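Small rivers and the paper nobody signed

When I moved to this country eleven years ago, I did not expect that I will care one day about treaties. I studied chemistry, then I worked in a water laboratory, and for me a law was something that comes at the end, in a PDF, with a number. Now I read these PDFs in the evening with a pencil. My husband finds it a strange hobby.

It began with the Lidik. If you are not from our region you don't know it. It is a small river, 159 kilometers long, and it crosses a border two times. Upstream there is a town called Nakico with tanneries and a plating plant. Downstream there are vegetable farms, and then us. Between the two countries there is an agreement about the quantity of water, who can take how much and in which month. About the quality of water there is one sentence. It says that the parties "shall endeavor to maintain" the river in good condition. I had to look up the word endeavor, to be sure that I understood it well. I understood it well.

In November I went to an evening talk by Marina Andreadis, a lawyer who worked many years on agreements for shared rivers. The room was cold and the talk was longer than planned, but I filled 11 pages of my notebook. I want to put down here what I learned, also for myself.

First, she explained the duty not to cause significant harm to a neighbor state. This duty is old and it exists even when no treaty mentions it. The difficult word is "significant". A state can say that the chromium in the water is inside its own national limit, so the harm is not significant. The neighbor has another limit. Who is right? She said that in practice the question is often answered by the one who has the better measurements, and at this moment I sat more straight in my chair.

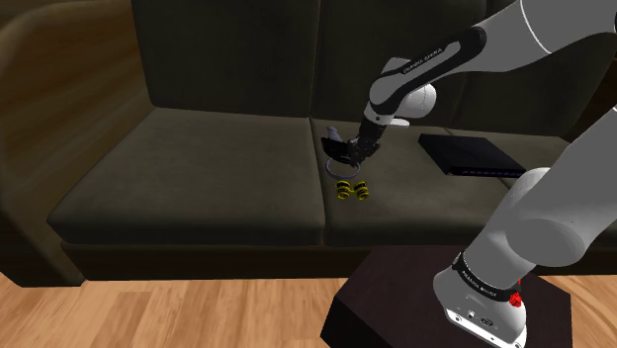
The second thing is the duty to inform. If you plan a big project on a shared river, you should tell the other side early and give them the documents. In our case, the plating plant in Nakico was enlarged and our side received a letter of two pages, after the construction was already started. The letter had no annex. A group here, Wistel, asked for the full study of the impact and waited 151 days for the answer. The answer was that the study exists in the other language and can be read in an office, between nine and noon.

The third thing was new for me. Ordinary people can sometimes use these rules too. There are conventions which give the public a right to see environmental information and to take part in the decision, also when they live on the other side of the border. It depends on which convention your country has joined, and ours has joined one and the neighbor has signed but not ratified. I knew the word "ratified" before, but I did not feel the weight of it. A signature is a promise to think about it seriously. Ratification is when it starts to cost something.

After the talk I asked her if a small river like ours has any chance to be noticed. She told me that most of the good practice comes from small rivers, where the engineers of both sides know each other by first name. The famous cases before the courts are the ones where this has failed.

I thought about this on the bus. In our laboratory we exchanged samples with the colleagues upstream for years, without any paper. We took a bottle, they took a bottle, and we compared. When old Petersen retired, the exchange stopped. It was only a habit of two or three persons, and it was not written anywhere that it must continue.

So now Wistel has collected 300 signatures for a simple protocol: four sampling points, the same method, the results published by both sides in both languages. I helped with the technical part. I am a little bit ashamed how much I enjoyed writing the paragraph about the cleaning of bottles. The text will go to the joint river commission, which meets once a year, in spring.

If somebody who reads this has experience with such a protocol on another river, please write me. I would like especially to know how you solved the question of detection limits when the two laboratories have different instruments. Our draft says that the higher limit is used, and I am not happy with it.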